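Speaker notes – "What goes in the bin at Durrani Court"
Tristbridge Residents' Evening, 1 August 2019

Opening

Hello everyone, thanks for coming out. (Wait for the chairs to stop scraping.) I live on the second floor at Durrani Court and I've been a bit obsessed with our rubbish for two years now. I'm going to talk for 20 minutes and then I want to hear from you, especially if you live in the Bollness flats, as your bin store is smaller than ours and I'd love to know how you manage.

Ask: who here has a food waste caddy? Who has used it this month? Keep it friendly, some people will be looking at their shoes.

Slide 1 – how I got into this

Tell the story of the bin store in the hot spell. The big food bin had been missed, the lid wouldn't shut, and I came down in my slippers with one small bag of carrot tops and went straight back up again. I kept those carrot tops in the freezer for a week. My other half still brings it up.

Then I rang the council and was told, very politely, that the bin had been left because there was a nappy in it. One nappy, and the whole lot went off as general waste. I was cross for days!

Slide 2 – the diary

I kept a diary of what we threw away for 19 weeks. Hold up the notebook. It has tea on it.

What we chucked most, in order: bread (crusts, ends, the half loaf that went blue), salad leaves, cooked rice, and then bananas. I'd have sworn it was bananas first.

Read out one page if people seem to be enjoying it. The page with the trifle is good. Skip the page with the fish.

Things that changed at home after the diary: we freeze bread as soon as it comes in and toast it from frozen. We stopped buying bags of salad and get a whole lettuce. Rice I'm still hopeless at, I always cook for six.

Slide 3 – the Drinen trial

Explain this one slowly, people get muddled. Drinen are the firm who empty the food bins on our side of the river. Last July they asked 117 flats to join a trial, with a collection twice a week in place of once. We said yes straight away. Bollness said no at first and then yes, after the leaflet was rewritten in plain words.

What I noticed, living with it: the smell was far better. More people joined in, and I think that was because the store was nicer to walk into – you could put your bag in without holding your breath. There was still a muddle over liners. Some people used carrier bags and the stickers on the lid said one thing while the leaflet said another.

If anyone asks about cost: the figure I was given was 205 pounds a month for our block, shared across the service charge. I don't have the Bollness figure. Don't guess at it, I guessed last time and had to send a letter.

Slide 4 – the caddy in the kitchen

This is the bit people ask me about most, so take your time. Keep it where you chop. Ours was under the sink for months and we never used it, then I put it by the bread board and it filled up in a day. Newspaper in the bottom soaks up the drips. Tea bags, squeeze them first. Don't wait for it to be full, take it down every couple of days in summer.

Liners: leave plenty of spare over the rim, or the whole thing slides down inside the minute you drop a potato in and you're fishing about in the peelings. I fold the extra over the top when I'm not using it. Check with your own block which sort of bag is allowed.

A thin plastic bag draped over a tub, with lots of slack over the rim:

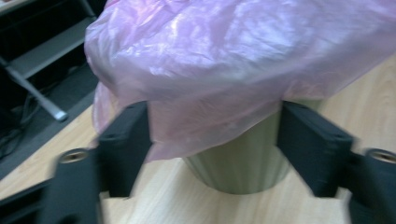
Slide 5 – what I'd like from tonight

One set of rules for both blocks, on one sheet, with the same words on the lid as on the leaflet. A hook on the back of the bin store door so it stays open while you've got your hands full. And somebody please find out about the tap, it's been dripping since the spring.

Questions

Likely ones: flies (yes, a few, keep the lid down), bones (yes, they can go in), cat litter (no, please, no). If it turns into a row about parking, say there's a separate meeting and point at the tea.

Leave the sign-up sheet by the door – bring two pens, the last one walked.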